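June 4, 2018

Second try at the sun-fading notes for Grurkden. The March batch was a mess (my fault, I mixed up the detergents!), so I'm starting over with Claltov powder only, 28 grams a load.

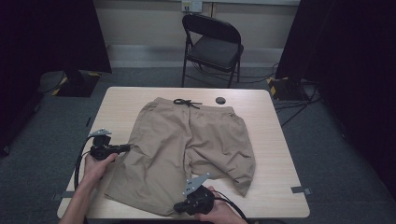

Dye lot 696 still bugs me. It looked fine under the shop lights and kind of pink by the window, so I want 2 more weeks of daylight on it before I write anything up. Also, we're nearly out of gray scale cards. Order 3!

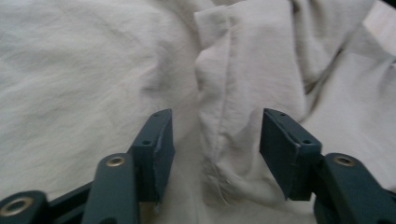
*Off-white fabric, rumpled.*

Ask Prastileck about the lamp rental.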